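best way to fold a hoodie?? running out of drawer

kenna_p
ok so sleeves first or hood first. Been doing it on the bed, on the monkey quilt, and every hoodie comes out a different size. Drawer is 4 inches deep – thats it. Pics

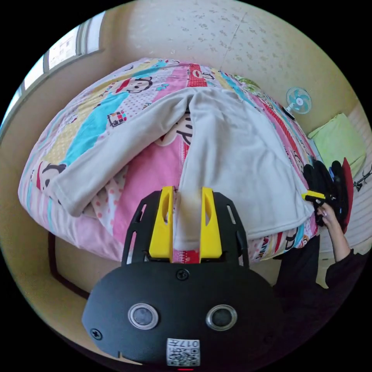
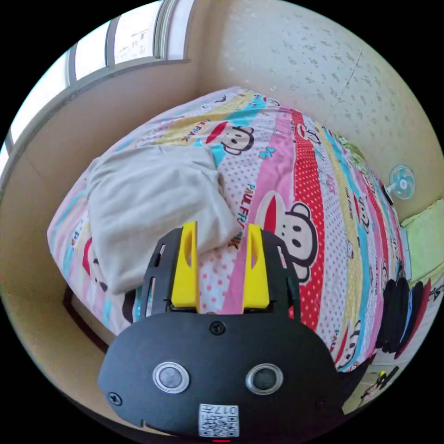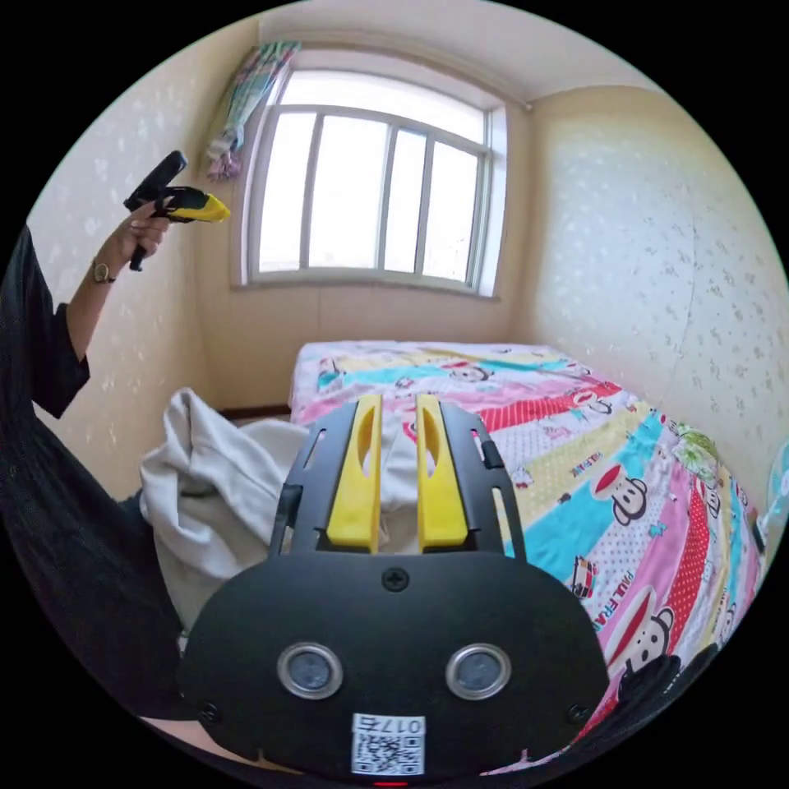
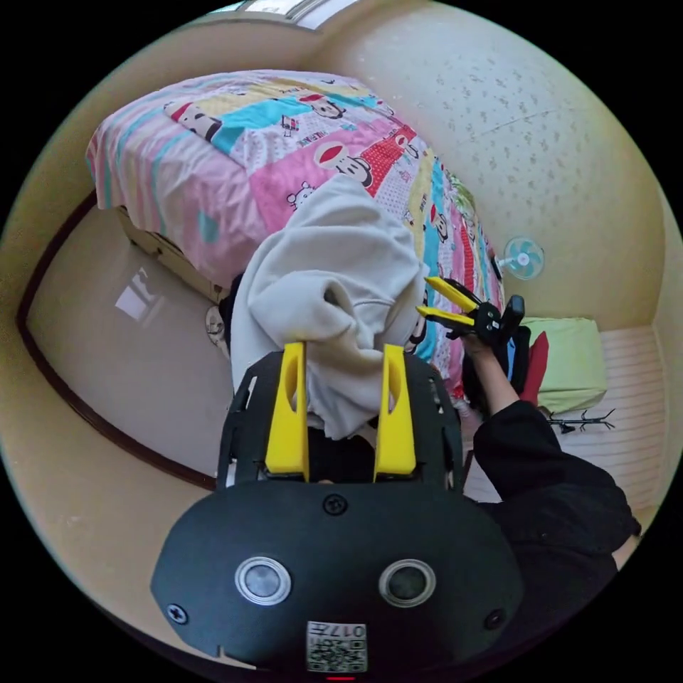

monkey-print bedding in all four, grey top laid out in the first, hoodie bunched up in the last

hedden99
Sleeves first. Always. Flat across the back, then hood down, then thirds.

MitsukoK
disagree – hood first or you get a lump at the top. Also a bed is too soft, use a table

kenna_p
no table big enough. bed it is

gavmac
just hang them? folding hoodies is a waste of a morning

MitsukoK
hangers wreck the shoulders, gav. we did this in July

gavmac
mine are fine

flora_m
Roll it. Hood flat, sleeves in, roll from the bottom hem up. Fits my Verner drawers standing up. And where is that quilt from, my neice would lose it

kenna_p
hand me down, sorry! trying the roll tonite

hedden99
rolling = wrinkles. said my peice

Contact the mods | © Nuvmont Home Boards | Back to top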